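The Glove Is Not a Clean Hand
Blagoje Leka
August 23, 2022

There is a sandwich counter in Grolcombe where I have eaten lunch for longer than I should admit. In May they put up a sign by the register: "For your safety, our team wears gloves at all times." I read the last three words again while I waited, and then I watched the young man behind the glass take my money, hand me my change, push his hair off his forehead, and reach into the lettuce.

He wore gloves the entire time, as promised.

I have nothing against him. He was doing what the sign said. My quarrel is with the sign, and with the people who think a sign like that settles anything.

The idea seems to be that a disposable glove is clean and a hand is dirty, so more gloves must mean less dirt. A glove is clean when it goes on, if the hand that pulled it out of the box was clean. After that it picks up whatever it touches, same as skin does. The difference is that skin tells you about it. You feel grease and raw chicken and you want to go wash. Inside a glove you feel mostly your own sweat.

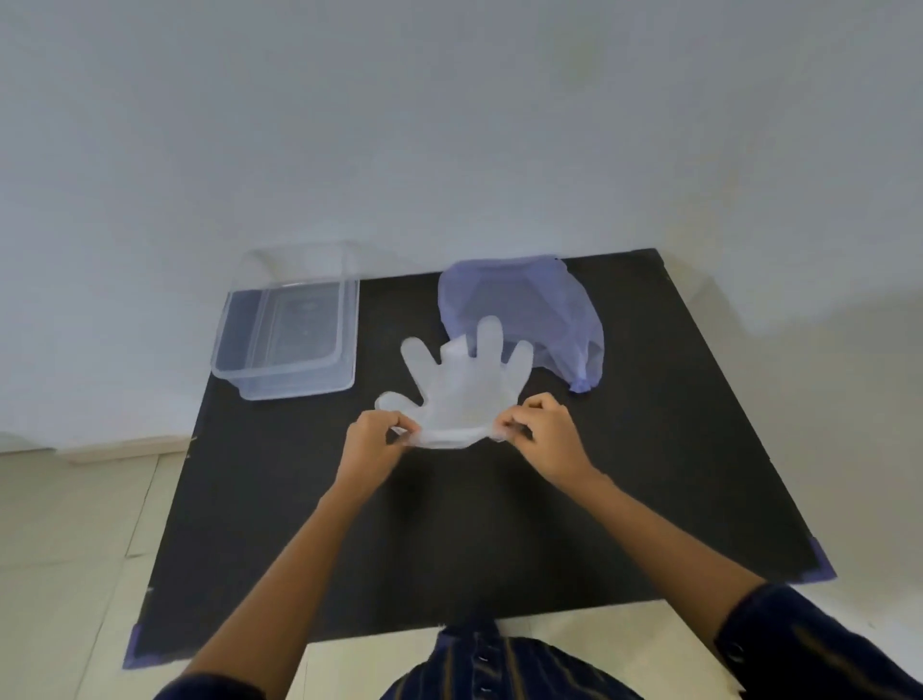

I worked in kitchens for eight years, the longest stretch at a place called Savine that has since become a phone store. We washed our hands so often they cracked in winter. When the owner brought in gloves, the washing dropped off within a week. People wore one pair through a whole rush because changing them was slow and the cheap ones tore, and because a gloved hand looks fine from across the room. The health of the customers did not come into it much. What mattered was that the customers could see plastic.

Mrs. Mladenović, who ran the prep side and scared all of us, would not have them at her station except for cuts. She had a sink and a nail brush and she used both. I would have eaten anything she made off the floor.

People will say the rules require gloves. Some rules do, in some places, for some foods, and I am not telling any cook to break them. But read them sometime. The ones I have read talk a lot about washing before the gloves go on and changing them between jobs. That part never makes it onto the sign.

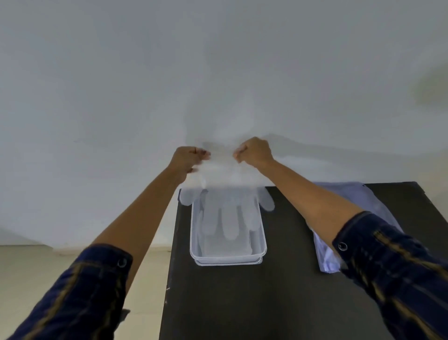 Then there is the sales side. A supplier called Tendia left a flyer at a friend's bakery offering 100 pairs for a price I would call a bargain if I thought they were worth having. The flyer said "peace of mind" twice. Peace of mind for whom? The baker still has to wash up. The customer gets a feeling. The trash gets the gloves. My friend kept count for one month and threw out 278 pairs, in a shop with two people in it.

I would trade all of it for a sink the customer can see. Put it right behind the counter, with soap and paper towels, and let me watch somebody use it. If a worker handles cash, let another one handle the bread. If there is only one worker, let me wait while he washes. I can spare the time.

I asked about this at the counter in Grolcombe. The manager was polite. She told me customers feel better when they see gloves, and I believe her. I just don't see why my feelings should be running her kitchen.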